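Notes on automation at the Vukbridge workshop
3 May update from the refurbishment floor

Waltov has refurbished office computers at Vukbridge for many years, and until March every case was opened, checked and cleared by hand. Two robot cells now share that work. I have been asked how the change has been received, and I set down my own view. 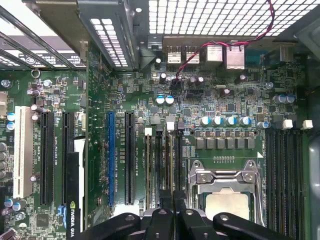
The most repetitive checks have moved to the cells, and staff time has moved to fault-finding and to customers. Of the 57 people on the floor, most have kept their former duties in part. Tarmo Grīnberga, our floor supervisor, has asked that technicians retain the final decision on every board – a request management has accepted in writing.

Concerns remain. Some colleagues miss the bench work, and the training hours agreed with Cesa were too few for those on late shifts. A further 277 hours have been approved. Pay grades are still under discussion, and I would prefer to see them settled before a third cell is ordered.
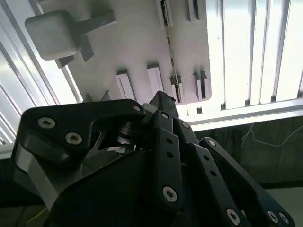 The robotic hand, with its fingers raised towards the white panel.

Staff who wish to comment on the revised rota may do so through their shift lead until the end of the month.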